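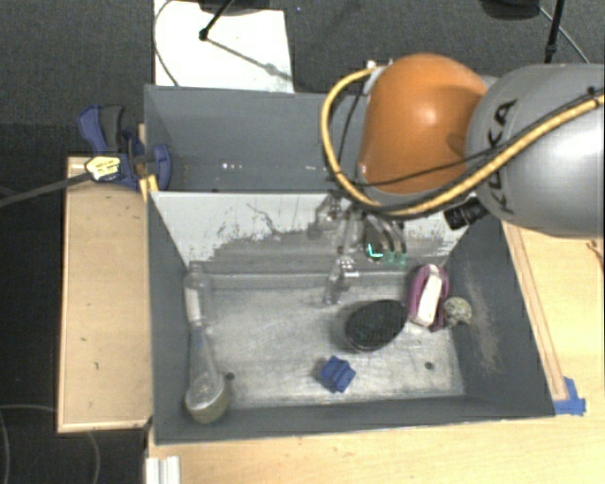 CERNDALE - The town's lost-and-found has a new rule, and it concerns bottles. Starting October 24, 2024, the Cerndale Public Library will hold forgotten drinkware for 49 days, after which it goes to the recycling depot on Pickering Road with no further ceremony.

The library took in 3,233 lost items over the past year, according to a report to the town council. Of those, 2,242 were bottles, cups or lids separated from their loved ones. Owners came back for 231.

"People will drive across town for a glove," said Natsumi Tamura, who runs the front desk. "They will not cross the street for a water bottle."

Clear plastic is the worst of it. One claimant in June spent most of a lunch hour choosing between identical bottles, then left with none of them - and without her umbrella, which is still there.

Councilor Yuzuki Koyama voted for the rule but asked that anything with a name on it get a phone call first. The council agreed. Labels from the manufacturer do not count as a name.

Phones, keys and eyeglasses will still be kept for a year. Dentures will be handled case by case.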